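Sound and Rooms
Notes for Unit 2: Why rooms sound the way they do
Instructor: Pylyp Chornovol

Read these before we walk over to Neves Hall. Bring something to write on and shoes that make a bit of noise.

Where we left off

Last time we treated sound as if it traveled through open air and never met anything. That gave us the nice clean rule that the level falls off steadily as you walk away from the source. Now we put walls around it, and this is where the subject gets really good! Indoors, the sound you hear straight from a person's mouth is only a small part of what reaches your ears. The rest has bounced off the ceiling, the floor, the back wall, the person next to you, and in many rooms it adds up to more energy than the direct sound does.

Direct sound, early reflections, reverberation

Clap once in a large bare room and listen. The direct sound comes first. Close behind it are a few early reflections, usually one or two bounces each, and after those a dense wash of later ones that fades away. The wash is reverberation.

Your ear does something lovely with the early ones. If a reflection arrives about 24 milliseconds after the direct sound, you don't hear it as a separate event. It blends in, the voice seems louder and fuller, and you still point to the speaker when asked where the sound is coming from. Look up "precedence effect" in the textbook, the section is short and well worth your evening. Push the delay much longer and the sound splits into a clear echo, especially with sharp sounds like claps and hammer taps. Speech holds together longer than clicks do, and music longer still.

Reverberation time

We describe the fade with one number, the reverberation time: how long the sound takes to drop to a millionth of its starting energy after the source stops. Wallace Sabine worked out the basic relation in the 1890s with organ pipes, a stopwatch, his own ears and a great many borrowed seat cushions, which he carried in and out of a lecture hall at night. I could talk about those cushions for an hour.

His result in words: reverberation time goes up with the volume of the room and goes down with the total absorption in it. Double the volume and keep the absorption the same, and the time doubles. Total absorption is the area of each surface multiplied by its absorption coefficient, all added together. An open window counts as perfect absorption, as everything that reaches it leaves and never comes back.

A symphony hall is happy at two seconds. A classroom at that figure would be miserable, with every syllable sitting on top of the next.

What absorbs what

Thin carpet soaks up high frequencies and barely touches the low ones. Heavy curtains hung in folds do better than the same cloth pulled flat. Thin wood paneling over an air gap does the opposite of carpet: it flexes and takes out some of the bass. Painted concrete absorbs almost nothing at any pitch. And people are wonderful absorbers (all those coats in November!), so a hall tested empty can sound quite different on the night.

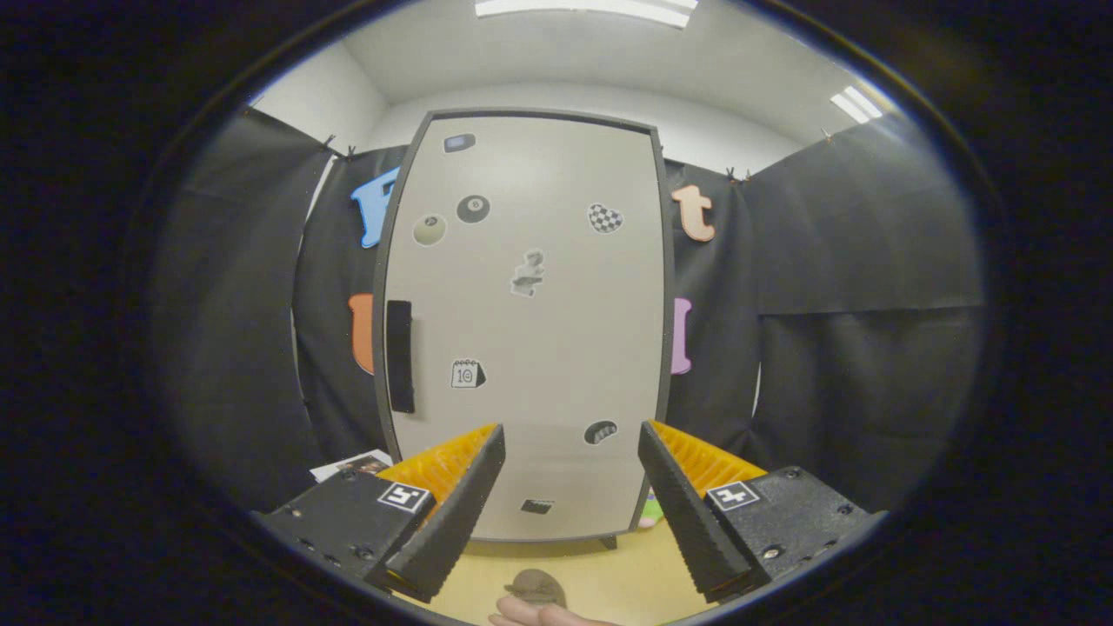 Listening exercise: Neves Hall

Work in pairs. One of you stands on the stage and reads a paragraph aloud at an ordinary speaking level; the other starts in the front row and moves back slowly. Mark on your floor plan the spot where moving farther away stops making the voice quieter. Past that point the reverberant sound is in charge, and you've just found the critical distance by ear.

Then we'll play steady noise at 70 decibels, measured at the center of the floor, and cut it off suddenly. Time the fade. Your first few tries will be all over the place, so keep going and take an average.

Before next class

Read the Clundum chapel case study, including the part on the curved back wall. Do problems one through five. For problem four, leave the doors out of your surface list and put them in again at the end; I'd like to see both answers.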